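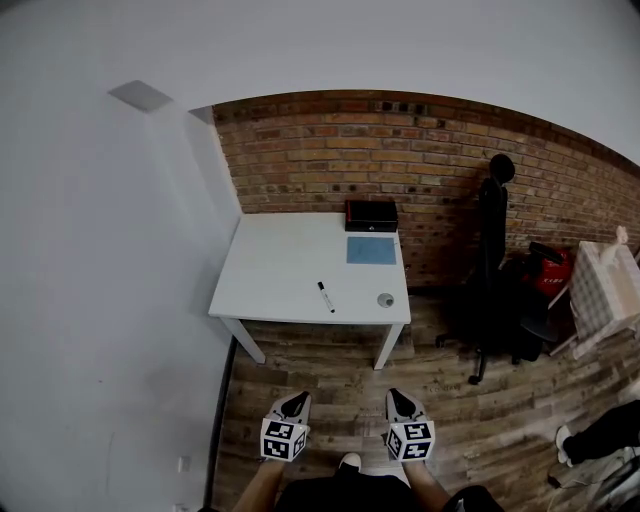
Fig. 1. Both grippers up, facing the test table, with the marker, the blue pad and the black box set out.

Week 5 handout: Comparing handheld grippers
Reading time: 7 min
Last updated: September 2021

OK, so this week you finally get to hold the things! We have two designs to compare, the Dondau jaw and the Grolter jaw, and I want every pair to try both before anyone opens the analysis notebook. I spent most of August swapping between them at Clarkambridge and I have opinions, which I'll keep to myself until you've turned in your sheets.

Start with the marker. It sounds too easy, but a thin round thing lying flat tells you a lot about how the fingertips meet - if one tip sits a hair lower than the other, the marker rolls and you end up chasing it across the table. Try it straight on, then at an angle. Then do the flat pad, which I find much harder (I still have to slide it to the table edge on a bad day). The box comes last. Lift it with one hand, then with two, and write down which you'd trust for a longer carry.

A few words on the cubes. The black-and-white patterns are how the tracker knows where your hand is, so watch your sleeves and don't let one cube hide behind the other for long. Last term's set had 1,585 grasps in it, and the worst ones to clean up were the two-handed lifts where somebody crossed their wrists. I did it too.

Squeeze slowly! With the Dondau you feel the contact early. The Grolter has a stiffer spring and it's tempting to slam it shut, and then your force column is garbage.

For each object, do 5 tries per gripper and log the misses as well as the grabs. Please don't "fix" a miss by nudging the object with your other hand and calling it a grab. If a jaw starts to stick, stop and swap it out.

Before next class, read the Wang chapter on parallel jaws, just the part on fingertip shape. The math at the end can wait until we get to friction.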